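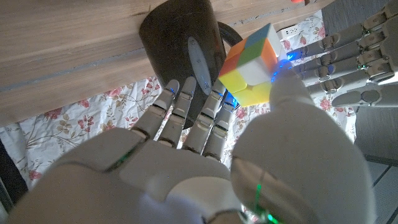
The Cube from Vallby

Jasper Hendriks had meant to be done with the kitchen by dinner time, and he would have been, too, if he hadn't come across the puzzle cube at the bottom of his grandmother's button tin. He put it on the wooden table beside his dark mug and told himself he would just have the one go at it while the tea cooled (he liked it nearly cold, which had always scandalised the family), and then he would get straight back to the cupboards.

His grandmother had bought the cube at the ferry shop in Vallby the summer he was eight, and between them they had spent a whole wet fortnight on it. She had a system, she said. The system was to get the white side nice and then see how you felt. Grandad, who could mend a boat engine in the dark, never managed more than a row and a half, and used to put it down very gently and go out to look at the rain gauge.

Now the yellow had got itself spread over one side with a white square sitting near the middle of it, and orange and green wherever they fancied. He gave the top a turn. He gave it another, and made it worse.

"Are you packing in there?" called Arnine from the landing, where she had 19 boxes labelled and a pen behind each ear.

"I'm thinking about packing," said Jasper.

"The van from Westerberg comes at four, and it's 40 minutes just to get the wardrobe round the bend in the stairs. I've measured that bend, Jasper. I measured it with Dad's tape and then I measured it again with mine."

He said he was sure she had, and turned the cube over to see whether things looked any better from underneath.

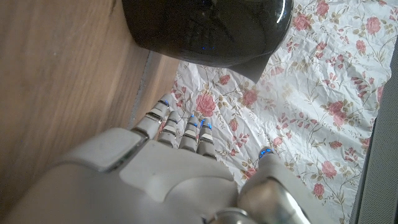
Arnine had been the practical one since they were small, and she had come down by then and was standing in the doorway with her sleeves pushed up, ready to be cross. But she saw what he'd got in his hands and she came and sat down instead, a thing she hadn't done since breakfast. She ran her palm along the white sheet with the pink flowers on it, all crinkled where it lay alongside the wood, and tried to press one of the creases out with her thumb.

"Gran would have ironed this," she said.

"Gran would have ironed the van."

That made her laugh, properly, the way she used to laugh in the back of the car — and then she held out her hand for the cube, and of course he gave it to her. She turned it slowly, frowning, with her tongue between her teeth.

"What was it she did first? The white?"

"Get the white nice," said Jasper, and he got up to put the kettle on again, stepping over the box marked SAUCEPANS, and asked her whether there was any of the ginger cake left or whether she'd packed that as well.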